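Home News Community Schools Sports Obituaries Contact

August
By Kumudini Rathnayake

KENDAVER — The old laundry building on the corner by the creek has a new life this month as a free cloth and linen exchange, and if the crowd on its first morning is anything to go by, people in Kendaver have been holding on to a great many more dish towels than they let on.

The exchange, which goes by the name Joser after the family that ran the laundry for two generations, opened its doors at 9 a.m. to a line that already reached past the bakery. The idea is a simple one and a friendly one. You bring in clean household cloth you no longer need, such as towels, sheets, napkins, cleaning cloths, curtains or leftover yardage from a sewing project you swear you were going to finish, and you take home whatever you can use. No money changes hands, and you don't have to bring anything to take something.

By closing time 641 pieces had been signed in at the front desk, and the shelves along the back wall, which had looked awfully bare the evening before, were full to the top.
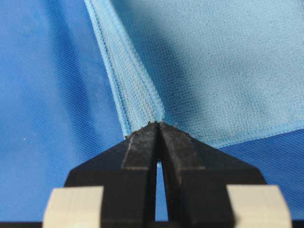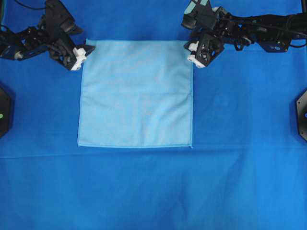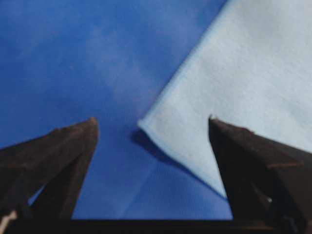 Light blue cloth on a blue surface. Photos: Kendaver community news desk

The plan began last winter, when the Sikder Fund, a small local charity that has mostly paid for playground repairs and library books, set aside $2,000 to clean up the front room and put in new lights. The rest came in the way things tend to come in around town. A hardware store in Burkalik gave the paint, the high school shop class built the shelves, and a retired seamstress from up the hill lent two sewing machines so that anyone with a torn hem can sit down and fix it on the spot.

Cleaning cloths and kitchen linens went fastest on the first day, with baby blankets close behind. One young couple who had just moved into their first apartment left with a tablecloth, a set of yellow napkins and more bath towels than the two of them could comfortably carry, and a stranger in line was kind enough to walk the last armful out to their car. Curtains were slower to find homes (everybody's windows seem to be a different size), though a long green pair did go to the church hall, where they are sorely needed.

Organizers ask that everything be washed, dried and folded before it is dropped off. Stains are fine as long as they are old and clean, since worn pieces are cut down for rags and sent over to the animal shelter in Burkalik. Pillows, mattress pads and anything with a filling can't be accepted for now, as there isn't the room to store them.

A mending class for beginners is planned for later in the month, with space for 20 people. There were 19 names on the sheet when this reporter left, so anyone hoping for the last chair had better hurry over. The sheet is on the front desk, next to the button jar.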